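June, just past nine in the evening

I meant to write this at lunch and then lunch got eaten up by the walk-through, so I'm at the kitchen table with the window open and my shoes off, and I'll try to get it all down before I'm too sleepy to be fair to anybody.

The bulletin board by the time clock finally has the notice up, the real one, after all those weeks of people in the parking lot telling each other what their cousin heard. The Ekton line is going to two shifts by the fall, and the first stations to change over are the peg and block ones, which means the bench I sat at for most of my working life. There were 64 of us on small assembly when I came over from the Flendstead plant, and I remember being so nervous that first morning that I put my apron on backward and wore it that way until the coffee break (and everyone let me!). I have been thinking about that girl all day.

They took us through the back room in small groups. I'd passed that door plenty of times and seen the light on, but I had never been let in to watch for any length of time. The young woman from Rojanasak who runs the thing was very sweet and kept asking if we were warm enough. I stood at the front because I'm short, and because I wanted to see the hands. 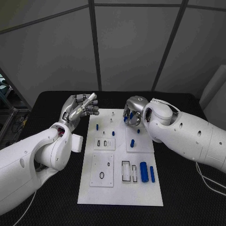
I've been trying to work out why it got to me. I expected something like the old press arms, all one big swing and a thump, and you stay behind your yellow line. With this you find yourself watching the way you'd watch a new hire. I caught myself leaning in, wanting to say "turn your wrist, honey, come at it from the side," which is what was said to me and what I have said to more people than I could name. My bench partner elbowed me because my own fingers were going. She says I do it at the movies too.

So then we had questions, and the questions were good ones, I thought. A man from packing asked straight out how many people it takes away, and the plant manager said none this year, and he said it in a careful way that made us all look at the floor. Then she (the Rojanasak girl) said what they need more than anything is people who know how a part feels when it's about to go in crooked. She said they've had engineers in there setting up the practice boards and the engineers are fine, but they don't know the work. I don't know if that's something she says at every plant. I would like to believe it, and I did go up to her afterward and tell her that the tight ones go in easier if you let them find the hole, and don't push, and she wrote it down in a real notebook with a pencil.

## What they asked me

This part I haven't told anyone but my sister, on the phone, while the potatoes were boiling.

They want four of us off the floor to sit with the machine. "Station coach" is what it says on the sheet, which made me laugh out loud in the office, I'm afraid. It's 80 hours of training, paid, at the Grovholm site, and then back here on days. No more piece rate. That's the line I keep going back to. I have been on piece rate so long that I count in my sleep, and my best ever day was 1627 pieces, and I've been proud of that number like other people are proud of a bowling score. I still have the slip in the drawer with the batteries and the birthday candles. And I sat there in the office thinking, well, what would a number like that even mean now? The machine isn't anywhere near it yet, I'll say that for myself. It is slow. It's as slow as I was with my apron on backward. But it won't need its thumbs taped by the end of a week, and I do.

Because my thumbs are the other half of it. The doctor has been after me for two years about them. I can't open the pickle jar anymore, and on cold mornings I do my first hour with the heating pad in my lap. If somebody had offered me five years ago to teach the job and not do it, I'd have kissed them. So why did I come home and feel like crying over the sink? I think it's the talk I'd miss. On the bench you're elbow to elbow, and you know whose daughter is expecting and whose car won't start, and your hands just go along underneath all of it. In that back room it was so quiet. You could hear the air conditioning.

My sister says I'm being silly and to take it. She says I've been training people for nothing since before she was married, and it's time I got a title out of it. There's an extra 600 dollars when you finish the course, too, and I won't pretend I didn't do the arithmetic on the back of the envelope – that's the porch steps fixed, with a little left over.

I asked if I could go back in for a few minutes on my own before I clocked out, and they let me, and even found me a stool. I stayed longer than I should have.

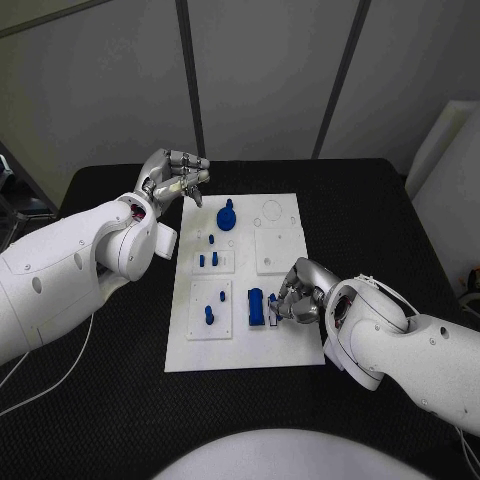

## Things to ask before I sign

- Whether days means days, or whether it means days until somebody quits.
- If I don't like it, do I get my bench back, and is that in writing? The sheet doesn't say.
- Who rides to Grovholm, and do they pay the gas. My car has no business on that highway.
- What happens to the two youngest on our row. They haven't got the years in to be picked for anything, and one of them just signed a lease. I want to ask this in front of other people.
- Could we have a radio in that room.

I've got until the end of the month to say. I think I'll say yes. I thought so in the car and I think so now, though I notice I'm writing it small. Must remember to bring back the casserole dish tomorrow, it's been on top of my refrigerator since the retirement party, and call the clinic about the thumb braces before they close at four.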